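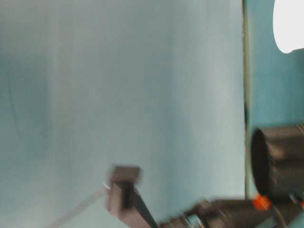

Gripper over the bench, side view

Minutes, December meeting. Opened at 7 p.m. Adom Darko took notes.

1. Spending
Filament and screws came to 184 since the last meeting. The Kinnunen fund stands at 469. Agreed to hold 300 of that for a spare motor.
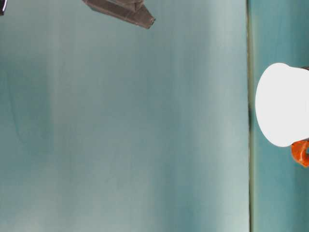
Drarent Workshop — Arm Build Group

2. Side view
The white mug with the orange handle sits far right of the side view. Adom will shift the mount before the next meeting.

3. Fingers
The layer lines still show on both fingers. Adom offered to sand the inner faces — agreed. Drawings go in the Droltar folder.

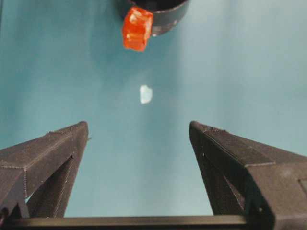 Wrist view, fingers open, orange cube by the black container

Discussed whether the open triangle in each finger makes it too weak. Left as is for now. Version 2 may get a thicker wall. 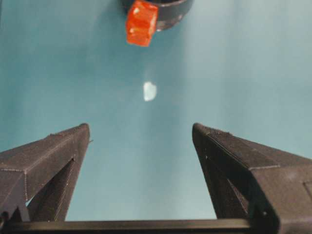

4. Next meeting
January, same time. Bring the Bestholm cable list.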